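ROOM INSPECTION CHECKLIST: BEDROOM / LAUNDRY, UNIT 281
Property: Stikness
Inspected by: Mei Okafor
Reviewed by: Marichka Romaniuk
Date: March 22, 2019
Form 1444, rev. 2

Ratings: S = satisfactory, M = monitor, A = action needed, N/C = not checked

SECTION A. BED AND HEADBOARD

A1. Frame stable, no movement when pushed from the side: S
A2. Headboard fixings tight: M
Comment: Slight play at the wall end. Upholstery is gray, in vertical padded panels, seams intact. Retighten and recheck at the next visit.
A3. Exposed wood free of splinters and raised grain: S
Comment: Pale wood post at the end of the headboard checked by hand.
A4. Sheet fitted, no trip hazard at floor level: S
Comment: Sheet creased toward the headboard side. No rating impact.
A5. Phones and chargers kept off bedding: A

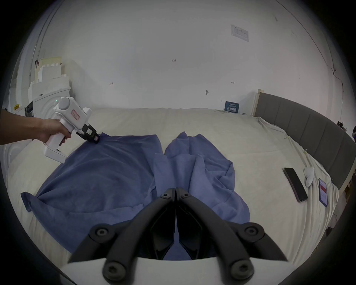
Same finding as in January, work order 959. No phone is to be charged on a bed, and phones are to be moved to a hard surface before any folding starts. Occupant advised verbally. Rating stays at A until two consecutive visits are clear.

SECTION B. LAUNDRY EQUIPMENT

B1. Supply hoses free of bulges and cracks: S
B2. Drain hose secured: S
B3. Lint screen cleaned: M
Comment: Light buildup. Cleaned during the visit. Interval should be every load.
B4. Plugs fully seated, no extension cords: S
B5. Clearance between machines and bedding: M
Comment: Machines share the room with the bed. Loose textiles must not be left where they can slide against the appliances. Current layout accepted under the Avel room plan, subject to B6.
B6. Machine doors open fully without contacting the bed: S
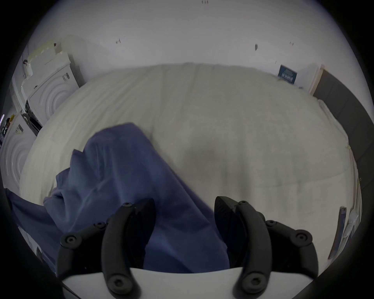
Item B5. Blue fabric on the bed, white laundry machines at left.

B7. Detergent stored closed and upright: N/C
Comment: Cabinet locked. Key held at the Căpraru office.

SECTION C. TEXTILES AND FOLDING AREA

C1. Items fully dry before folding: S
Comment: Checked by touch at seams and thick folds.
C2. Folding surface clear of small objects: A
Comment: Phone and earbuds case on the sheet beside the work. Small items get folded into cloth and end up in the next wash. A tray by the headboard would close this out.

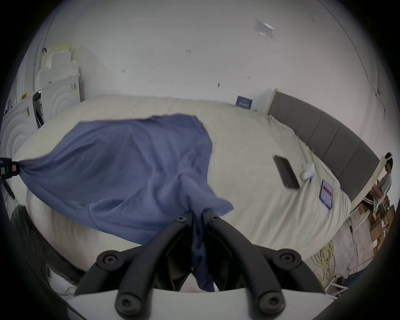 C3. Large pieces spread flat before the first fold: S
C4. Folded stacks kept off the floor: S
C5. Care labels legible: N/C

SECTION D. WALLS AND SIGNAGE

D1. Wall surface sound: M
Comment: A few small dark marks on the white paint behind the bed. Wipe down, then reinspect for moisture.
D2. Sign above headboard secure: S

ACTIONS
A2, retighten headboard: Wuvell maintenance
A5 and C2, provide tray: M. Okafor
B7, obtain key and complete check: M. Romaniuk
D1, clean and reinspect: Wuvell maintenance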